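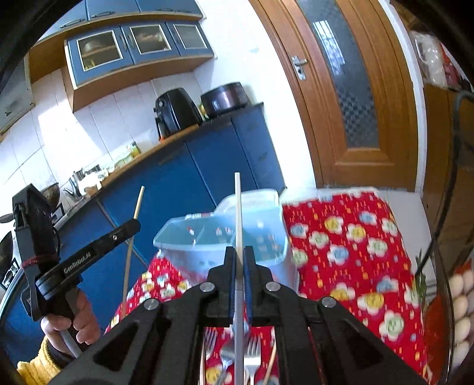
Point d'avancement, lot logiciel
Destinataire : Cecilia Ankrah, suivi des financements, Florkenex
Rédaction : Riet Meijer
10 octobre 2024

Bonjour Cecilia,

Tu m'avais demandé quelque chose de plus lisible que le dernier rapport (celui avec les tableaux à rallonge, pardon encore), alors je te raconte où on en est comme je te le raconterais au téléphone. Les pièces comptables partent à part, Pui-shan s'en occupe.

Côté perception d'abord, parce que c'est là qu'on a passé le plus de temps depuis mai. Les baguettes nous ont donné bien du fil à retordre. Un objet long, mince, clair, sans texture ou presque : notre ancien module de segmentation en perdait des morceaux dès qu'une baguette passait devant un bac translucide, et il en inventait d'autres sur les nappes à motifs. Kwan-ho a fini par abandonner le masque pour ces objets-là. On estime maintenant directement un axe et deux extrémités, avec une incertitude sur chaque extrémité. C'est plus simple à entraîner, et surtout le planificateur sait quoi en faire ! Pour les fourchettes et les cuillères on garde le masque, il se débrouille bien, sauf quand deux manches se chevauchent.

La nappe rouge à fleurs reste notre cas dur préféré. Les centres des fleurs, avec leurs petits visages, attirent encore quelques fausses détections, presque toujours à la périphérie de l'image, là où la distorsion de l'objectif est la plus forte. Kagiso a réécrit la rectification pour qu'elle se fasse avant le réseau et plus après. Les fausses détections ont bien baissé, mais on a perdu en résolution au centre, pile entre les doigts de la pince, donc l'endroit qui nous intéresse le plus. On cherche un compromis. Ma préférence va à deux passes, une large et une serrée, mais il faut que ça tienne dans le budget de calcul et pour l'instant c'est limite.

Le contrôle, ensuite. La boucle tourne à 50 Hz sur la machine de développement et elle y reste même quand on enregistre en parallèle, ce qui n'était pas le cas au printemps. Le coupable était notre propre outil d'enregistrement, Poon, qui écrivait sur le disque dans le même fil que la lecture des codeurs. Une bêtise de débutants, et c'est moi qui avais écrit ce bout-là, alors je ne dirai rien de plus. Poon a maintenant sa propre file d'attente et signale les images perdues au lieu de les passer sous silence. J'ai d'ailleurs demandé à tout le monde de rejouer les anciens enregistrements dans la nouvelle version, et on en a écarté 7 dont l'horodatage ne tenait pas debout.

Pour la planification, on a coupé la tâche « ranger les couverts » en étapes : choisir l'objet, l'approcher, fermer, redresser, amener au-dessus du bac, lâcher. L'étape qui coince est « redresser ». Si la baguette est prise trop loin du milieu, elle pivote entre les patins et l'axe estimé n'est plus bon au moment du lâcher. On a ajouté une réestimation juste avant le bac, avec possibilité de revenir en arrière si l'écart est trop grand. Ça marche en rejeu. En conditions réelles on n'a que quelques essais, je préfère ne pas te donner de taux de réussite avant d'en avoir un qui veuille dire quelque chose. 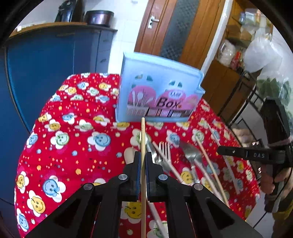 Pourquoi ne pas lâcher la baguette dès qu'elle est au-dessus du bac, sans réestimer son axe ?
Parce qu'une petite erreur d'angle à la prise devient grande au bout d'un objet aussi long : l'extrémité libre peut heurter le rebord alors que la pince, elle, est parfaitement centrée.

Passons à l'outillage, la partie ingrate mais celle dont je suis la plus contente. L'annotation des démonstrations se faisait dans trois programmes différents, avec des exports à la main entre chaque. Tout passe désormais par Arkemo, qui affiche les deux points de vue côte à côte, synchronisés, et propose tout seul un découpage en étapes à partir de l'ouverture de la pince. Il se trompe régulièrement sur la limite entre « approcher » et « fermer » — on corrige à la souris, deux clics — mais le reste tombe juste la plupart du temps. Pui-shan annote une démonstration complète en 4 minutes. Elle a aussi ajouté un raccourci pour marquer les passages où une main ou un autre outil entre dans le champ, et ces passages ne servent pas à l'entraînement du module d'axe.

La synchronisation entre les deux points de vue mérite un mot. On la faisait à l'œil. Kagiso a écrit un recalage automatique qui compare les mouvements mesurés des deux côtés, et il ne demande qu'un geste un peu franc au début de la séquence. Quand le geste est trop mou, le recalage le dit et on repasse en manuel.

Ce qui est en retard, maintenant. L'intégration sur le bras de Plasadthorpe n'a pas commencé. Elle était prévue pour cette période, et je prends la décision à mon compte : je voulais une perception stable avant de brancher quoi que ce soit. L'interface est écrite, les tests en simulation passent, il manque la calibration caméra-pince sur place et quelqu'un de là-bas disponible pour nous ouvrir la cellule. Kwan-ho est en contact avec eux. La documentation du planificateur est en retard aussi (un brouillon existe, il est illisible, je le reprends).

Sur les 9 livrables logiciels de la convention, les deux qui m'inquiètent sont donc ceux-là. Les autres sont rendus ou avancent normalement.

Ce que je voudrais de ton côté :

Un accord écrit pour déplacer l'intégration à la période suivante, sans changement de montant.
Ton avis sur la ligne « calcul ». Si on part sur la perception en deux passes, il nous faudra une carte plus costaude, et je peux la prendre sur ce qui reste de la ligne déplacements si le règlement le permet.
Le nom de la personne à qui envoyer le code source d'Arkemo, la convention parle d'un dépôt mais ne dit pas où.

Prochaines étapes pour nous : finir la comparaison entre une et deux passes, refaire une série d'essais réels avec la réestimation d'axe activée, et attaquer les couverts qui se chevauchent. Kwan-ho voudrait aussi essayer avec des objets blancs très fins, pour lesquels le contraste avec le bac est encore pire. Je l'ai laissé faire une branche à part, on verra bien.

Je t'envoie les enregistrements rejoués dès que le transfert est terminé, c'est lourd et notre connexion rame.

À bientôt,
Riet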